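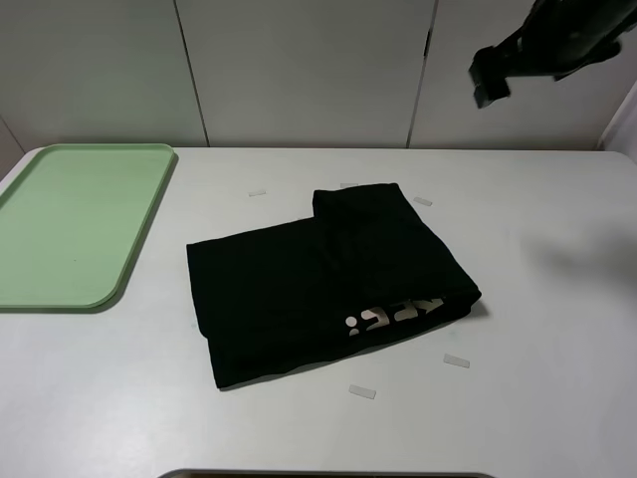
1/8 Automated folding at the Kerkalley returns center: what is changing for staff

Leclerc has begun using robot arms at the folding tables in Kerkalley. This thread sets out what the change means for the teams who work there.

2/8 The first garments assigned to the arms are T-shirts. Dark shirts with a printed front are included. Knitwear, hooded items and anything with a zipper will continue to be folded by hand.

3/8 Each automated table has a white top with small white markers on it. Staff are asked not to lift or move the markers when wiping down the surface. Green trays stay on the left.

4/8 No position at Kerkalley will be removed as a result of this change. The 60 employees on the folding line keep their current grade and hours. Ten-hour shifts are not being introduced.

5/8 Some duties will change. Folders assigned to an automated table will inspect finished bundles, refold those that fail and record the fault on the table sheet — a crooked sleeve, a print caught in the fold, a loose hem.

6/8 Training takes place on paid time in the Wastuvmont room. More than 70 employees from folding and packing have signed up. Places remain open in both groups, and supervisors hold the forms.

7/8 Hourly targets for hand folding are suspended until February. Output from the arms will not be used to assess any individual employee. This was a formal request from the staff council and has been accepted in full.

8/8 The Usgate site is not affected at present. Questions may be left at the front office or raised at the shift briefing. Written answers will be posted beside the time clock.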